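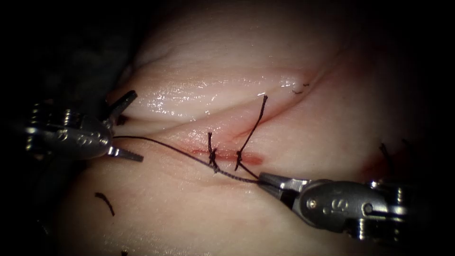
Needle, thread and tissue: notes for the Wuletti suturing day
Speaker notes, version of 30/06/2018

Time for the talk: 39 minutes, with questions after. Keep water near. Speak slowly in the first part, the room has people from several countries and I am not the only one who works in a second language.

Opening

Good morning and thank you for the invitation to Wuletti. I would like to speak today on a small subject, the thread. In our courses we give much time to the needle and the knot. The thread lies between them and we let it do what it wants. Then it makes a loop, it catches, and the trainee pulls.

Ask the room: who has pulled a stitch out of the tissue by standing on the tail of the thread, so to say? Wait for hands. Mine also goes up.

Part 1. Length

For a single stitch with a knot tied inside the body, I ask my trainees to cut the thread at 15 centimetres. For a running stitch they need more, and they should decide this before the needle goes in. A long thread feels safe at the beginning. Later you have to pull it through by many small steps, and each step can rub on the tissue.

Mention the Huvico practice pads. They are good for counting bites and bad for learning friction. The thread goes through them too easily. Someone in the room will ask which pad I recommend. Say that I prefer soft tissue when it can be had, and the Kotian sheet when it can not.

Part 2. Braided thread

A braided thread is soft and it holds its knot well. It also drags. When you pull it fast through a thin edge, it can work like a small saw. Pull along the line in which the needle came out. If you must change direction, support the tissue close to the exit point with the other instrument, closed or nearly closed, and do not pinch.

Black thread is easy to find on pale tissue when the light is good. In a dark corner of the field it disappears, so bring the loose part back to the bright area before you let go.

(Show the knot board here. Pass it to the left side first, last year the right side kept it.)

Part 3. Holding the needle

Hold the needle firmly and look where the tip is pointing before you move anything else. I say this in every course, and in every course I forget it once myself. The tip is what does harm when you are busy with the thread. 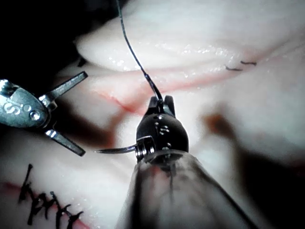

The other hand should be open and waiting before it is needed. Many beginners open the grasper only when they arrive at the needle, and then they open it too wide in a narrow place and touch the edge of the wound. Open first, come close, then take. When you take the needle, take its body and leave the tip alone, or it will become blunt.

Please do not grip the thread hard in the part that will stay in the patient. A crushed place in the thread is a weak place. Take hold near the end that you will cut away.

Part 4. The two edges

When one edge is full and rounded and the other lies flat, the stitch wants to sit too high on the full side. Look at both edges before the first bite. Put the needle in at the same depth on each, and draw the thread until the edges meet. Stop there. A white edge under the thread means that it is too tight, and swelling will come later and make it tighter.

Be careful near the ends of the cut. If there is a small side tear, I look at it first and plan the stitches from there. Trainees like to begin in the middle where it is comfortable.

Exercise for the tables

Each pair gets one Favex tray. Make 5 stitches along a straight cut, then change places. The partner watches only the thread and says "loop" when a loop is forming. No other advice is allowed. It is difficult for them to keep quiet, give them time.

After the change, make 4 more stitches using the non-dominant hand to drive the needle. These will be ugly. Tell them mine are ugly too.

If time is short, leave out the Kotian comparison and go directly to the questions.

Questions I expect

Why not use a barbed thread and forget the knots? It is a good choice in some places. A person still has to learn tension, and the barbed thread does not forgive going backwards.

How often to practise? Short and often. I give the longer answer in the August session, and the handout for it is still to be corrected.

Collect the needles before anybody leaves for lunch.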